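Rendel pull-out trash bin, 40 quart, single

Sustska / sold and shipped by Trustach
Item: Rendel 40 single
In stock, gray lid. White lid back in October.

Pull-out can for a base cabinet. Screws to the cabinet floor, not the door. One bucket, one lid, steel frame, two slides. Fits most sink bases if the drain isn't dead center. Measure first, see below, please measure first.
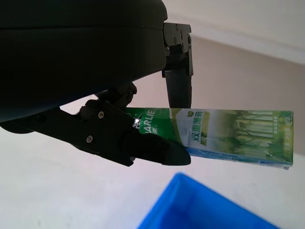 Prins

Quick page for now, the old one had the wrong drawing on it. Full drawing is in the box too. If the two don't match go by the one in the box.

What you get

Frame with slides already attached
Bucket, 40 quart, gray
Lid (stays behind in the cabinet when you pull the bucket out)
Bag ring
Screws for the floor
Paper template, full size
No door brackets. Those are separate, see bottom of page

Measuring

Open the door and measure the opening, not the cabinet. Face frame cabinets lose a good bit on each side and that is where the returns come from. Measure at the bottom, then again halfway up. Hinges stick out more than people think. If the door only opens to ninety degrees the bucket has to clear the door as well, so take the width from the inside of the open door to the opposite edge.

Depth: floor of the cabinet, front edge to the first thing in the way. Usually a pipe. Sometimes a shutoff valve, and you still need room to get a hand on that valve. Don't block it.

Height: lid has to clear the bottom of the sink bowl plus a disposal if you have one. Deep farmhouse sinks are tight. The low version is better for those but it's a smaller bucket.

Put the paper template down, tape it, close the door on it. If the door closes and nothing is sitting on the template you are good.

Putting it in

Drill, small bit, Phillips driver, tape, pencil. Pull the bucket out first and set it aside. Slide the frame back to the template line, check that it's square to the front, mark the front holes. Drill those only. Put the screws in halfway, run the slides all the way out and back. Rubbing on one side means it's crooked. Fix it now, then do the back holes and tighten everything.

Particle board floor: go easy, hand tighten at the end. If the floor is swollen from an old leak it will not hold, put down a piece of plywood and screw into that.

Slides come greased. Don't add oil. Wipe them if stuff falls in, coffee grounds are the worst.

Bags

Any 13 gallon kitchen bag will go in, they're a little roomy, the ring takes up the extra. Fold the top over the ring, push the ring down till it clicks. Drawstring bags work but tuck the string under or it catches on the lid. Scented ones are up to you. Stiff cheap bags tend to split where the ring pinches, we get emails about that and it isn't the ring, its the bag. 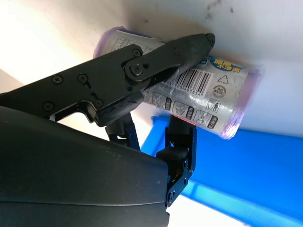 Bag storage is the thing that changed on this version. The old Rendel had a little box on the side for loose folded bags and it was always in the way, so Sustska dropped it and left an open space on the frame behind the bucket. Bags on a roll go there, a plain cylinder like the garbage bag roll in the photo just lies in the space crossways. Tear one off, drop it in the bucket, done. Flat packs and boxes don't fit back there, keep those on a shelf. Very fat contractor rolls, no. Start the roll so it unwinds from underneath, otherwise the end flips up and gets under the lid. Comes with no bags.

Cleaning

Bucket lifts straight out. Warm water, dish soap, let it dry before it goes back. Not dishwasher safe, it will warp. Lid wipes clean where it is, or unclips, two tabs at the back, push in and up. No bleach on the frame. Baking soda in the bottom of the bucket for smell, works fine, change it when you remember.

Parts

Bucket, lid, ring and slides all sold seperately. Slides come as a pair, left and right are marked. Older Rendel lids do not fit the new frame. Older buckets do.
Replacement screws, just write us, we put them in an envelope.

Questions we get

Can it go in a cabinet with a shelf? Yes if the shelf comes out. Half shelves sometimes stay, check the height.

Can I hang my door on it? Yes with the bracket kit. Door has to come off the hinges first. Heavy solid doors ok.

Soft close? Last bit only. Push it hard and it'll still bang.

Recycling? One bucket only in this one. The double takes a wider cabinet.

Does it lock? No. For dogs and toddlers use a cabinet latch on the door.

Shipping and returns

Goes out next morning if you order before noon. One box, kind of heavy. Returns fine if it hasn't been screwed down and the bucket is clean. Keep the cardboard corners, it needs them for the trip back. Dented frame on arrival, send a picture of the box and the dent and we ship another.

Goes with

Rendel door bracket kit
Rendel 40 double
Rendel low, for deep sinks
Spare bag ring, gray only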